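Learning to solder at 55

I finally did it! After two years of saying "someday," I signed up for the beginner evening class at Ivell, and I came home so happy I couldn't sleep. My fingers smelled like rosin and I kept getting up to look at my little blinking light.

Our teacher, Wilma Baert, started us on plain wire before she let us near a kit. Heat the joint, then feed the solder into the joint (I had been melting it on the tip for years, no wonder everything fell off). My first row looked like chewed gum. The second was shiny!

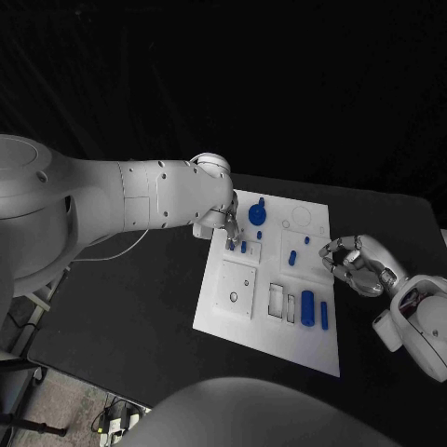
White board, dark table, black curtain behind.

Geum-ok Do, at the next seat, is fixing up her dad's old radio and has already replaced the speaker wires. She lent me her brass sponge and I'm never going back to the wet kind. I ordered one on the bus ride home.

Next up is a doorbell kit, and then maybe the kitchen clock that's been stuck since September. If you've been putting off a class like this, go! Bring reading glasses and a snack.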